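Teaching by hand: notes from the Wemesholm practice sessions

We're back at it! The remote driving sessions at Prurncombe started up again in February, and if you haven't had a turn yet, please put your name down, because it's a lot more fun than the sign-up sheet makes it sound. You take hold of the two hand controllers, the robot's arms in the simulated house follow your hands, and every move you make is saved as one demonstration for the Nikzad learning program to study later.

We've moved on from the plain table tasks to furniture, and everybody who tried it had the same reaction: wow, this is harder, and wow, this is better. A table lets you get away with a lot. With a dresser you have to think about where both arms are going, how close the fingers are to the front, and whether the small things on top will stay put while you work.

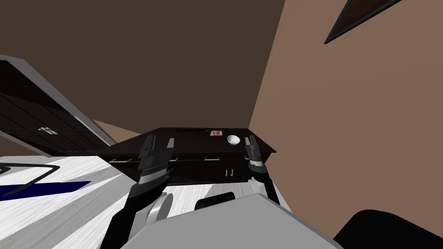

Plaltov regulars will recognize the complaint that came in by email the next morning: the left hand always feels a beat behind the right, and could we please have a warm-up round that doesn't count? Yes, we can. Starting this month the first 4 runs of every turn are practice and get thrown away, so go ahead and wave the arms about, bump into things and find out how far you can reach before the wrist locks up.

The runs we keep are getting good. At the last session we saved 21, and 19 of them were clean enough to pass on without any trimming. The other two had long pauses in the middle where the driver was working out which way to turn the wrist (we've all been there). A pause isn't a disaster, but the program learns from those seconds too, and it will happily learn to stop and dither. If you get stuck, end the run and start a fresh one.
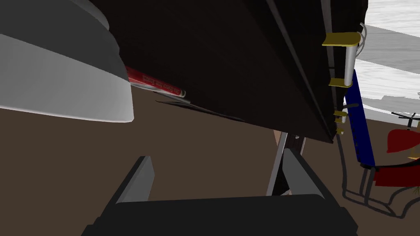 Slow approaches are the other thing to work on. Most of us rush the first part of the reach and then creep over the last inch or two, and the replays show it very clearly. Try one even speed the whole way in. Open the fingers early, well before you get close, and switch to the wrist view as soon as the main view stops helping. It feels odd for the first few tries – you lose your sense of up and down – and then it clicks and you won't want to go back.

Turns are still 20 minutes each, afternoons only, and beginners are welcome. Bring a pair of glasses if you need them for reading, as the text in the corner of the headset is small. The sign-up sheet is by the door at Prurncombe, and the Wemesholm task list for next month will be pinned up next to it once we've settled on the kitchen tasks.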